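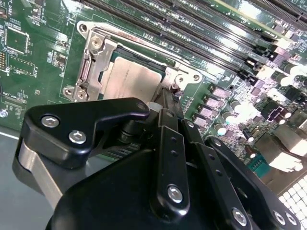
The gripper at the CPU socket of a green motherboard, with the memory slots behind.

Second arm on the way: what we're buying, and what we're not

14 January 2024

The equipment request went through! Thank you to everyone who sent comments on the draft (there were a lot of them, and most were about cables). We can now plan properly for a second arm on the board teardown bench, and I'd like to set out where the money goes before people start asking me in the hallway.

The arm itself is the easy part. We're staying with Randard, same model as the one we have, so the mounts, the spare fingers and all of Haris Shaikh's scripts carry straight over. We did look hard at the Dostine unit, and it's a lovely machine with a longer reach, but changing makers now would mean two sets of spares and two sets of training. Maybe next time.

What I'm most excited about is the tooling line. We've set aside $2,000 for fingers, screws and wrist camera mounts, and I fought for every bit of it. Socket work is tight. There's a metal frame around the processor, capacitors and chokes right beside it, and memory slots close by, so a slim fingertip earns its keep. Leonie Hapeta has been sketching a narrower version with a replaceable end, and we'll order nine of them from Naqvi as a first batch. If they hold up, we'll put them on both arms.

We're also buying 300 scrap motherboards, mixed makes and mixed ages. That sounds like a mountain, and it will look like one in the storeroom, but practice boards have been our bottleneck ever since the project began. Please don't borrow them for parts until they've been logged!

Some things had to wait. The bigger parts feeder is off the list for this year, and so is the new bench lighting, which hurt a little. Bright reflections off metal connectors are a nuisance for the wrist camera, so in the meantime we'll try diffuser sheets on the lamps we already own. The Lerarov software license is renewed for one year only, while we see whether the second arm really needs its own seat.

Delivery is planned for June. Before then we need the power run checked, floor space cleared next to the current bench, and a name against each of the training slots. The sign-up sheet is on the lab door. If you have a favorite awkward connector you'd like on the practice list, send it to Haris with the board model.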